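Reading the Herd's Old Records

Print | E-mail

Breeding books are an underused source for work on inherited disease. Hamisi Koech spent three years matching the handwritten goat registers kept at Muli with DNA from living animals.

The registers list sire, dam and cause of death. Where a recessive disorder was suspected, Koech traced both parental lines back to a shared ancestor, usually within five generations.

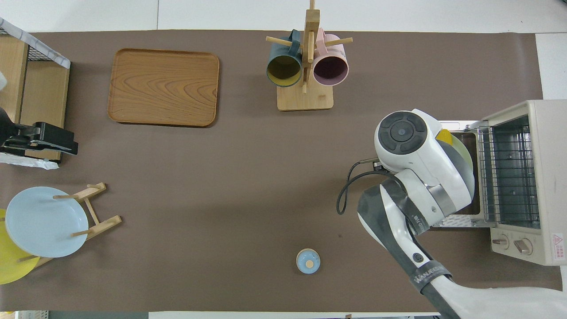

Four candidate regions came out of the first pass. One was dropped in March after Emmanuel Bakilana found the same variant in healthy goats from Lanon.

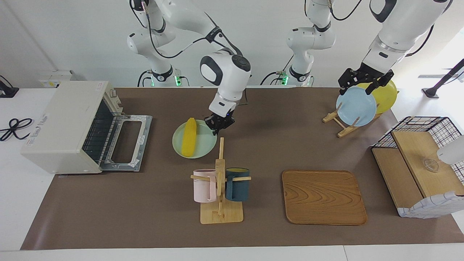 Limits of the method

Paternity errors are the main problem. A single wrong sire can shift a candidate region or hide it. Bakilana now tests each recorded sire before the pedigree is used.

Related items
Coat color and deafness in dogs
How hens lost their season
Sheep teeth as a record of diet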